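4. Hang the shelves

Now the fun part, your Wolde rack starts to look like a rack!

1. Hook each shelf into the slots at the same height on both uprights.
2. Press down until the tabs seat fully.
3. Load the upper shelf first, up to 40 lb.

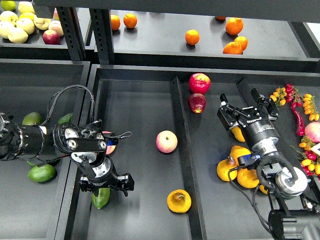
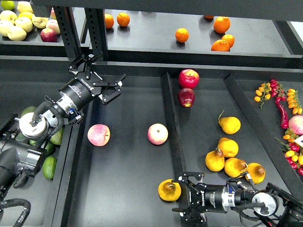
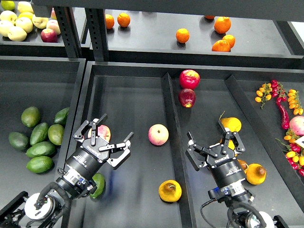 Fig. 6. Apples and oranges on the upper level, slotted uprights between them.

Note: Slots too tight? Loosen the foot bolts a turn and try again.

CAUTION: Never move a loaded rack. Spare tabs are part 2573, and they're well worth keeping handy!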